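Nesbridge Submarine Museum Boat - Pre-Opening Safety Checklist With Comments

Inspection of Fri 13 July. Boat: Stollus, diesel-electric patrol submarine, museum condition, afloat at the Correia pier. Items marked OK need no work. Items marked OPEN must be closed before visitors go below. My comments are under each group.

1. Access and gangway
1.1 Gangway handrails tight, both sides - OK
1.2 Non-slip strips on gangway - OPEN
1.3 Deck plates over the torpedo loading hatch locked - OK
1.4 Life rings at the pier and on the after deck - OK

Comment: The strips are worn at the lower end, where the gangway moves with the tide. I could lift one corner with my finger. Please replace the complete strip and do not glue only the corner. The same remark was in the June report.

2. Hull and mooring
2.1 Draft marks read, forward and aft - OK
2.2 Mooring lines, chafe at the fairleads - OPEN (line 2 only)
2.3 Bilge level, all compartments - OK
2.4 Bilge alarm test - OK
2.5 Main ballast tank vents, blanks in place - OK

Comment: Line 2 has chafe on the outer cover, the core is still good. It can stay for this weekend if the weather is quiet, but the new line is in the pier store already and I prefer that it is changed. The bilge alarm in the motor room sounded 9 seconds after the float was lifted. This is inside the limit on the card.

3. Control room
3.1 Periscope well cover closed and pinned - OK
3.2 Plane and rudder wheels disconnected from hydraulics - OK
3.3 High pressure air panel isolated, gauges at zero - OK
3.4 Emergency lighting - OK
3.5 Plexiglass over the switchboard - OPEN

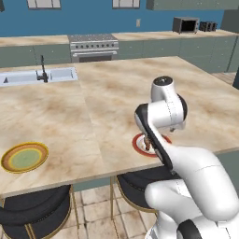 The panel over the switchboard is held by four screws and one is missing. The board is dead, I checked with the tester, but children can put fingers behind the loose side. The periscope may be turned by the guide only. Somebody removed the small sign that says this, so please print it again.

4. Torpedo room
4.1 Tube doors, inner, locked - OK
4.2 Tube doors, outer, welded blanks seen from the dock - NOT CHECKED
4.3 Practice torpedo on rack, straps - OK
4.4 Escape trunk ladder and lower hatch - OK

Comment: For 4.2 a diver is necessary, or the next docking. The last diver report is on file and shows no defect. The straps on the practice torpedo are new, made by Wonero, and the label says 2000 kg for each. The old straps should be thrown away. They are still lying under the rack, and in a bad light they look the same as the good ones.

5. Battery compartment and motor room
5.1 Old cells removed, compartment ventilated - OK
5.2 Gas reading before entry - OK
5.3 Hatch to battery compartment locked for visitors - OK
5.4 Shore power cable and plug - OK
5.5 Fire extinguishers, date and pressure - OPEN

Comment: Extinguisher number 31, by the after door of the motor room, has the pointer in the red. Take one from the pier office until it is filled.

6. Closing of open items
1.2, 3.5 and 5.5 before first tour. 2.2 as soon as the weather allows. 4.2 stays on the list for docking.

Signed copy is in the red folder in the pier office. Please write the closing date by hand next to each item and do not change my text.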